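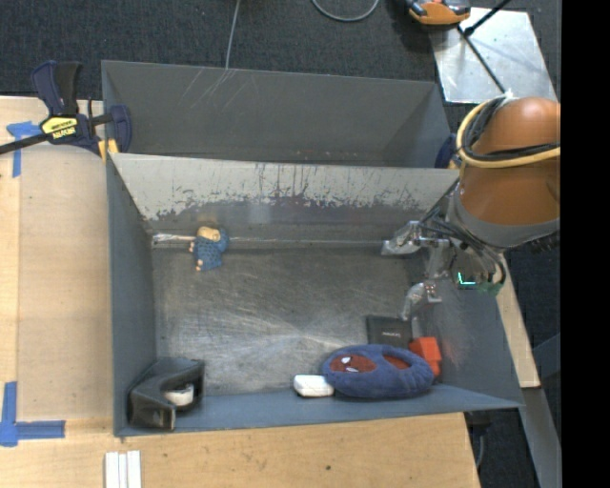
Fig. 4. Two grey metal bins, one behind the other, beside a pale wooden work surface.

Section 7: Setting up your Fasora worm farm

Congratulations on reaching Section 7. Most owners open the manual here, with a bag of live worms in one hand, so we have kept it reasonably self-contained. If you have not yet put the legs on, go back to Section 3. The worms will wait, though not cheerfully.

7.1 Before you begin

Choose the spot first. A loaded Fasora is heavy, and it does not get lighter while you stand in the yard debating. Look for shade all day, shelter from rain and a level surface. The south side of a house or shed suits most of Australia. A laundry or garage is fine too, provided the rest of the household has been consulted.

You will need:
the Fasora base, two working trays and lid
one Praltell coir block
a bucket that you don't mind retiring
old newspaper, not glossy
up to 3,000 composting worms (tigers, reds or a mix)

Caution: Do not use earthworms dug from the garden. They like deep, cool soil and will leave at the first opportunity, usually across the garage floor.

7.2 Preparing the bedding

1. Put the coir block in the bucket and add warm water. Leave it for 15 minutes. It swells a good deal more than you expect, hence the bucket.
2. Break up the block with your hands. There is always a hard lump in the middle. Keep going.
3. Squeeze a handful. A few drops should come out. If it runs like a tap, wring out the lot and try again.
4. Line the lower working tray with two sheets of damp newspaper.
5. Spread the bedding over the paper to the moulded line. Fluff it. Do not pat it down, however satisfying that may be.

Note: The upper tray stays empty for now. Store it somewhere you will remember. Replacement trays are available from Rivari stockists, who sell quite a few to people who did not.

7.3 Adding the worms

6. Tip the worms gently onto the bedding, along with whatever they travelled in.
7. Leave the lid off under a bright light until they have burrowed down. They dislike light and need no further encouragement.
8. Cover with a sheet of damp newspaper and fit the lid until both clips click.
9. Check that the tap over the drip cup is open.

Caution: A closed tap floods the base. Worms can't swim laps, and the smell will travel further than your apologies.

7.4 The first week

Feed nothing for the first two days. After that, offer a small handful of chopped scraps in one corner and wait until it is mostly gone before adding more. Overfeeding is the most common fault reported to our service desk and is not covered by the warranty.

Some worms may gather under the lid for the first few nights. They are inspecting the property. Leave a lamp on nearby with the lid off for an evening and they will generally go back down. If they are still up there after a week, see Section 9, Sour Bedding.

Do not feed: citrus, onion, chilli, meat, dairy, or anything from the back of the fridge that you can't identify.

7.5 Hot weather

From November onward, check the bedding every morning. On very hot days lay a wet hessian sack over the trays and move the unit if the sun has found it. A frozen water bottle placed on top of the newspaper helps. Please label the bottle before it goes back in the freezer.

Note: Owners of the older Ó Riain single-tray model should follow the separate leaflet. The clips are different and so, regrettably, is the tap.

Section 8 covers harvesting and the use of the upper tray.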